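Besuch beim Kreditplattform-Betreiber Lesetti: Eindrücke vom Tag der offenen Tür

Oktober 2022

Auf Einladung der Geschäftsleitung hat eine Delegation unseres Verbandes den Hauptsitz der Lesetti AG besucht. Das Unternehmen vermittelt Betriebsmittelkredite an kleine und mittlere Unternehmen und wickelt seit September auch die Forderungsfinanzierung für die Jacobs Privatbank ab. Deren Stammhaus, 1964 errichtet, dient beiden Partnern heute als gemeinsamer Standort.

Im ersten Teil des Programms wurde die Antragsstrecke vorgestellt. Ein Kreditantrag durchläuft zunächst die automatisierte Bonitätsprüfung, deren Regelwerk von der Softwarefirma Jillix gepflegt wird. Anträge mit unvollständigen Jahresabschlüssen gelangen in die manuelle Bearbeitung. Nach Angaben des Hauses sind dort rund 18 Fachkräfte beschäftigt, überwiegend mit Bankausbildung.
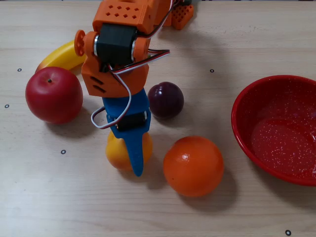 Die anschließende Aussprache galt vor allem der Risikovorsorge. Lesetti behält von jedem vermittelten Darlehen 2 Prozent in den eigenen Büchern. Mehrere Teilnehmende hielten diesen Anteil für zu niedrig, zumal bei steigenden Zinsen mit mehr Ausfällen zu rechnen sei. Die Geschäftsleitung verwies auf die Warenkreditversicherung über den Makler Brolen, räumte jedoch ein, dass deren Bedingungen zum Jahreswechsel neu verhandelt werden.

Private Anleger können sich ab 100 Euro beteiligen. Die Unterlagen hierzu lagen im Foyer aus — leider noch in der Fassung vor der letzten Gebührenanpassung. Eine berichtigte Version wurde zugesagt und wird unseren Mitgliedern nach Eingang übermittelt.

Der Verband dankt den Gastgebern für die offene Auskunft. Ein Gegenbesuch ist für das Frühjahr vorgesehen.

Kommentare (3)

kontor_nord
Wurde etwas zur Bearbeitungsdauer bei manueller Prüfung gesagt? Wir warten seit Wochen.

Redaktion
Eine verbindliche Frist wurde nicht genannt. Wir fragen nach.

M. aus L.
Zwei Prozent Selbstbehalt, da bleibt das Risiko beim Anleger.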